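Print this page | E-mail this page

Home > Laundry > Folding > Hand gripper tips

Tips for showing a gripper how to fold a sweatshirt

Posted Tue 5 April

I've been recording folding demonstrations since February, mostly tops, and I keep getting messages asking how I get usable ones. So I finally sat down and wrote out my tips (long overdue, sorry!). I'm assuming you have a pair of hand-held grippers and you already know which button starts a take. If you drive an arm from another room with a controller, most of this still works, you'll just be slower at it.

Start with the garment and forget the gripper for a minute. A sweatshirt is a great first top. It's thick enough that the fingers can find an edge, and it doesn't slither off the table the way a silky blouse does. I'd leave hoodies for later. The strings get into everything, and the hood has to be folded down before you can do anything else.

Pick a color that stands out from your table. My black sweatshirt was a disaster for this, every fold in it disappeared. Gray on a yellowish tabletop is easy to read, and the neckline and sleeves show up well in the recordings. I lay mine out flat with the sleeves out to the sides and then I deliberately mess it up a little, a tucked cuff one time, a bunched side the next. If every take starts out perfectly smooth, then perfectly smooth is all your policy will ever know how to fold, and whose laundry looks like that?

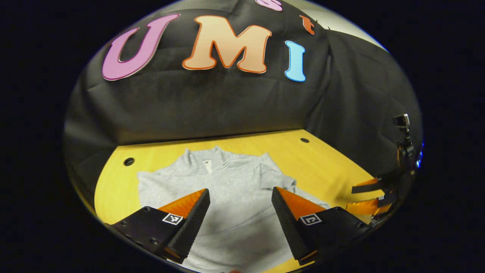
How many takes do I need before it's worth training on them?

I wouldn't bother training on fewer than 16 good ones of the same fold, and that's only enough to see whether something is badly wrong with your setup. Do those first, check them, fix whatever is off, and then settle in for the long haul.

Now, the fold itself. Before you record anything, do it with your bare hands using just a thumb and one finger on each side. You will find out very fast how much you cheat! I used to smooth the front with my palm without even noticing, and a gripper has no palm. My order now is left sleeve in, right sleeve in, bottom hem up to the collar, done. Write your order on a sticky note and put it where you can see it, and then don't change it halfway through the afternoon. I once switched which sleeve went first after lunch and ended up throwing out 13 takes.

Pinching is the part people fight with most. Don't come straight down onto the middle of the fabric and squeeze, you'll get a little tent and then it pops out. Come in low at an edge, let the fingertips touch the table on either side of the hem, and close slowly. I count "one, two" in my head while it closes. If you only caught the top layer, let go, back off and try again without stopping the recording. I keep those in! A miss followed by a calm second try is useful to learn from. What I don't keep is panicky poking, where I stab at the same cuff over and over. Those go in the trash.

Keep your wrists quiet, too. New people wave the gripper around between grabs like they're conducting an orchestra (I did it for weeks). Move from one grab to the next in a plain line, at a speed you'd be happy to see an arm move at. Your own hands can whip a sleeve over in a blink, but the arm that has to copy you maybe can't. When I'm using both grippers I move one, wait, then move the other, unless the hem really needs two at once.

Try not to block your own view. The camera rides on the gripper, so wherever you point your hand is what gets learned from, and if your other hand is parked in front of the collar then the collar is gone as far as the recording is concerned. I park the one I'm not using well off to the side.

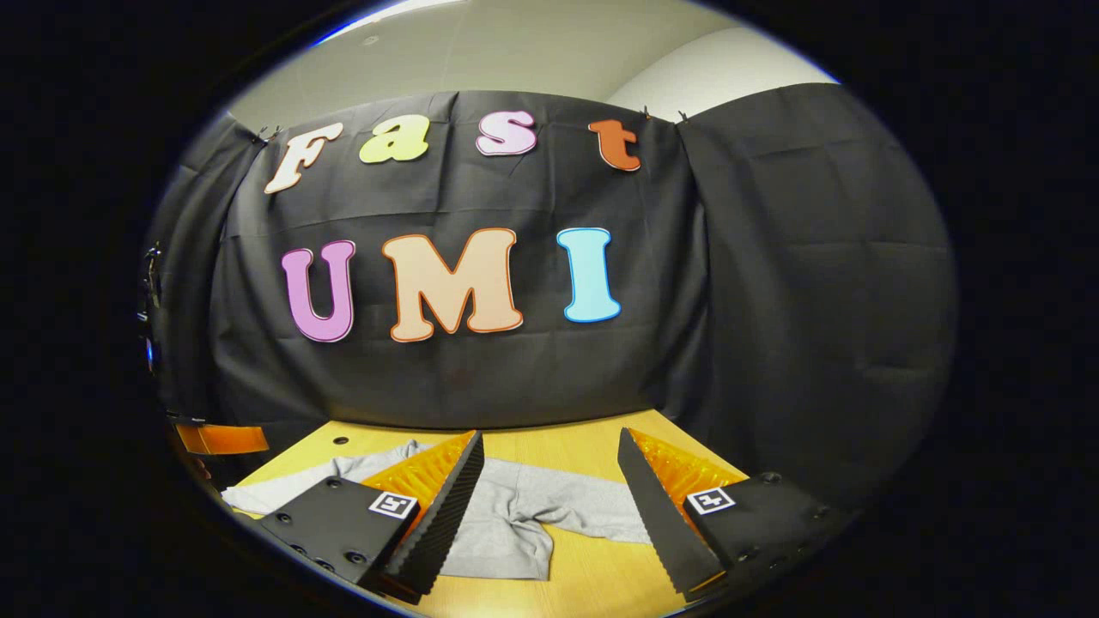 Which brings me to letting go. Open the fingers all the way, lift straight up, and only then move sideways. If you drag sideways with the fingers half open, the ridges snag on the knit and pull your nice fold open again. It took me ages to work out why my last step kept looking sloppy, and it was just me being in a hurry to finish. Hold still for a moment at the end as well, so there's a clear finish before you stop the take.

A few odds and ends that didn't fit anywhere else:

- Wipe the finger pads every 10 takes. Fleece fuzz builds up in the grooves and the grip gets slippery.

- Check the printed markers on the fingers while you're at it. A bit of lint stuck on one can throw off the finger tracking.

- Draw the curtains if you get sun across the table. I lost a whole morning to a bright stripe creeping over the sleeves.

- Name your files as you go. I use the garment, the fold and a number, nothing clever. I tried "good one" and "good one 2" and I don't recommend it.

- Six folds, then a break. Past that my shoulders get tight and I start rushing the hems.

- Shake the garment out between takes. Old creases make it want to fold in the same places, and you'll think you're doing better than you are.

Towels are next on my list, and after that fitted sheets if I'm feeling brave. If you've gotten a clean fold on anything with a zipper, please write and tell me how you handle the bottom end of it, mine always flips over.

Print this page | E-mail this page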